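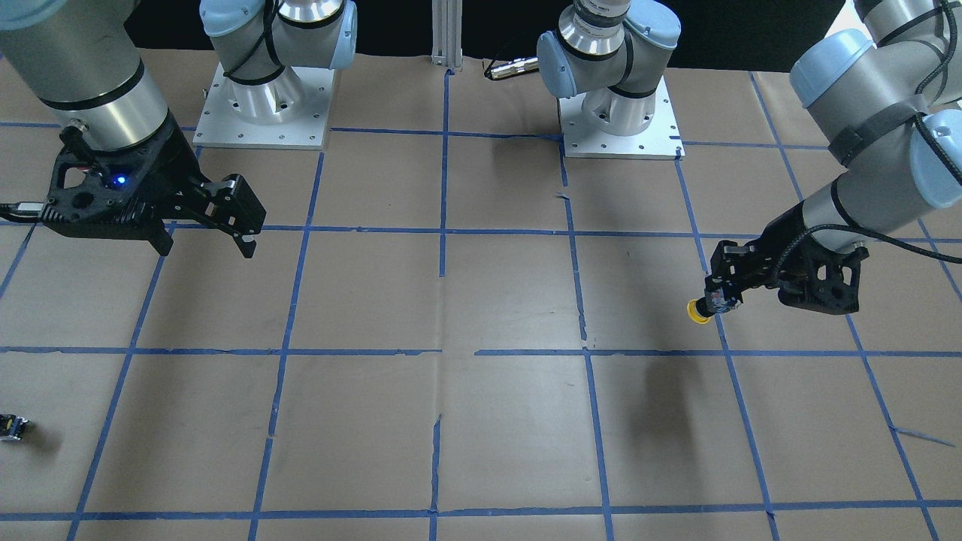 Chin-lung Wu pregunta si conviene preparar el glosario de una novela fantástica antes de empezar el primer borrador o una vez terminado, y si debe entregarse junto con el manuscrito aunque no vaya a publicarse.

Cómo elaborar el glosario de trabajo de una novela fantástica

Julio
Redacción: Aula de Narrativa

Imprimir | Enviar por correo electrónico

Buscar en esta sección Buscar Búsqueda avanzada

Las dos opciones son admisibles. El Aula recomienda abrir el glosario cuando el autor haya escrito dos o tres capítulos y los nombres principales estén asentados, y cerrarlo con la última revisión. Respecto a la entrega, el glosario de trabajo debe acompañar siempre al manuscrito que se presenta a tutoría, con independencia de que el libro incluya después un apéndice para el lector. Son documentos distintos y se rigen por criterios distintos.

Se entiende por glosario de trabajo la relación de nombres propios, términos inventados, cargos, lugares y fórmulas de tratamiento que aparecen en la obra, con su grafía definitiva y el capítulo en que figuran por primera vez. Lo utilizan el autor, el tutor y, llegado el caso, la persona encargada de la corrección.

1. Extracción de los términos

Recorra el manuscrito de principio a fin y anote toda palabra que no figure en un diccionario general, así como las palabras corrientes a las que la novela asigne un sentido propio. Estas últimas suelen olvidarse. Si en el reino de Kamance se llama «lector» al funcionario que recauda los tributos, la voz «lector» debe constar en el glosario.

No corrija nada durante esta primera lectura. Las variantes de un mismo nombre se copian tal como aparecen, incluidas las erratas, y se resuelven en el paso siguiente. En la novela que sirve de modelo a esta guía, un manuscrito de 505 páginas, la primera extracción dio 71 voces, varias de ellas repetidas con distinta grafía.

2. Fijación de la grafía

Agrupe las variantes y elija una sola forma. Para los nombres que se ajusten a la fonética española se aplicarán las normas generales de acentuación. Los que imiten otra lengua, como Bretgate o Cildale, pueden quedar sin tilde siempre que el criterio sea el mismo en toda la obra.

Preste especial atención a los nombres que coinciden con palabras de uso común.

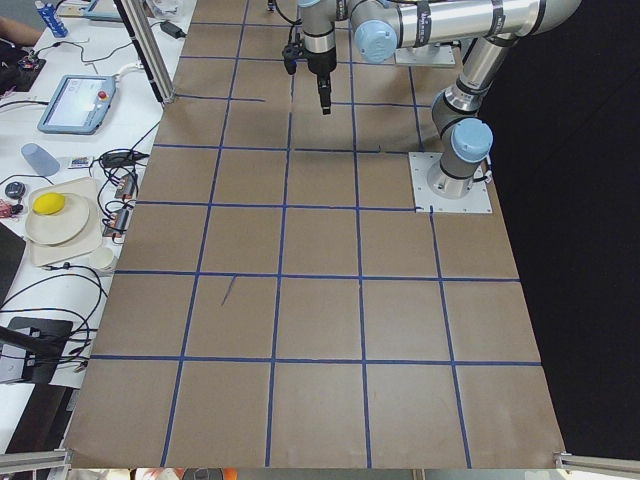 El caso más frecuente en los manuscritos recibidos es el de un río, una deidad o una ciudad cuyo nombre se confunde con una preposición o una conjunción. Un río llamado Sin obliga a vigilar los comienzos de frase, donde la mayúscula deja de distinguirlo: «Sin agua, la ciudad caería» admite una lectura y «El Sin trajo agua a la ciudad» otra bien diferente. El autor puede mantener el nombre si anteponer el artículo resuelve la duda, y hará constar en la ficha que el artículo es obligatorio.

Los gentilicios se fijan al mismo tiempo que el topónimo. Dejar para más adelante el gentilicio de Cildale suele traducirse en que los capítulos centrales hablen de «cildaleses» y los últimos de «cildalianos».

3. Redacción de las fichas

Cada voz ocupará una ficha con los siguientes campos:

Forma definitiva
Categoría (persona, lugar, cargo, objeto, expresión)
Definición, en una o dos frases
Primera aparición (capítulo)
Formas descartadas
Observaciones

La definición recoge lo que es cierto en el mundo de la novela, aunque el lector tarde en conocerlo. Si el gobernador de Bretgate resulta ser el heredero desaparecido, la ficha lo dirá sin rodeos. El apéndice destinado al público, si lo hay, se preparará más tarde a partir de una copia expurgada.

Modelo de ficha:

Bretgate. Lugar. Ciudad amurallada en la frontera norte de Kamance, sede del gobernador. Cap. 2. Descartadas: Bretgat, Bretgáte. Gentilicio: bretgatense. No lleva artículo.
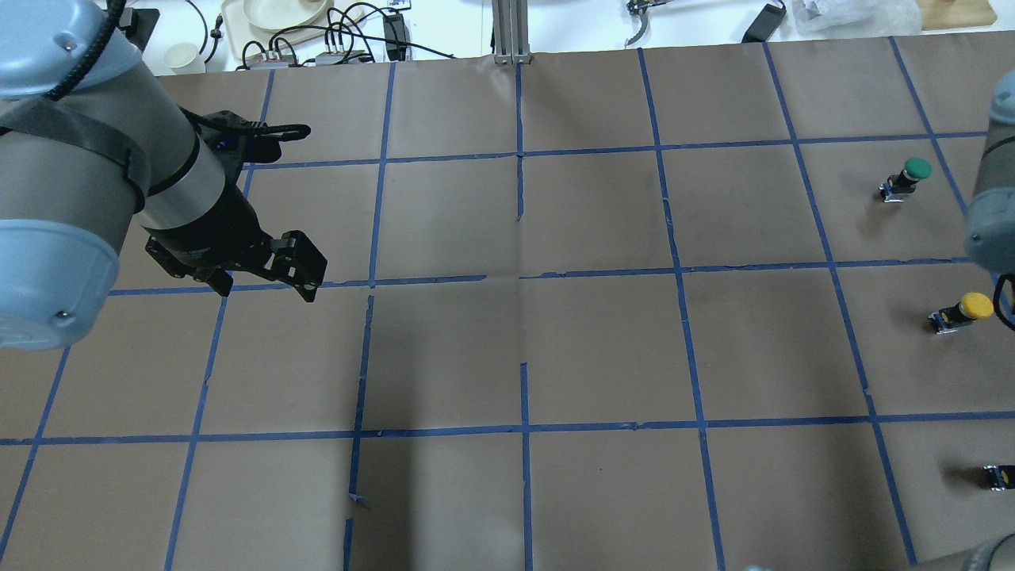 AULA DE NARRATIVA · Departamento de Escritura Creativa

4. Cargos y tratamientos

Los cargos se escriben con minúscula inicial: el rey, la regente, el maestre de puertas. Se exceptúan los apelativos que sustituyen por completo al nombre del personaje, que llevarán mayúscula y ficha independiente. El autor indicará además quién tutea a quién. Puede bastar un cuadro sencillo de doble entrada con los personajes principales, y es aconsejable señalar en él los cambios: dos hermanos que se tratan de vos hasta la muerte del padre y de tú en adelante requieren una nota con el capítulo exacto.

5. Calendario y medidas

Si la obra cuenta los años desde un acontecimiento propio, anótese cuál es y qué personajes emplean ese cómputo. Las distancias inventadas precisan una equivalencia de uso interno. No es necesario que el lector la conozca.
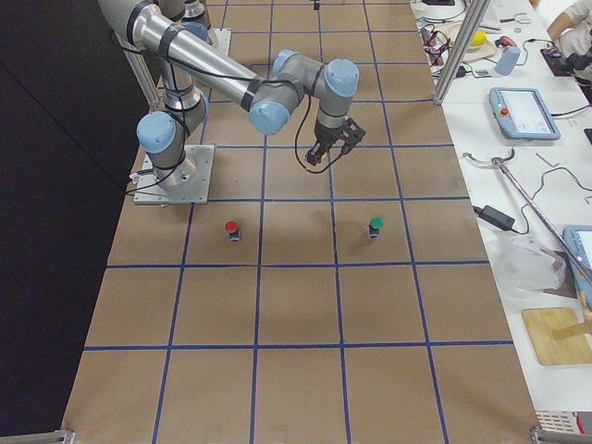
Una vez establecida la equivalencia, compruebe los viajes. El trayecto entre Cildale y Bretgate debe durar lo mismo en la ida y en la vuelta, salvo que el texto justifique la diferencia por el invierno, la crecida del río u otra circunstancia narrada.

6. Cotejo final

Busque en el archivo del manuscrito, una por una, las formas descartadas que figuran en las fichas. La búsqueda debe hacerse sin distinguir mayúsculas y ha de incluir plurales y derivados. No se recomienda el reemplazo automático en nombres breves: en un manuscrito de este curso, la sustitución global del nombre del río alteró también todas las preposiciones.

Presentación

El glosario se entregará en archivo aparte, por orden alfabético, con el título de la obra y el nombre del autor en la primera página. Su extensión es libre. Cuando supere las 2000 palabras se añadirá al comienzo un índice por categorías. Las versiones sucesivas se numerarán en el nombre del archivo, y el tutor trabajará únicamente con la última recibida.

Las consultas sobre topónimos y antropónimos pueden plantearse en la tutoría ordinaria, aportando la ficha correspondiente y el párrafo del manuscrito en que surge la duda.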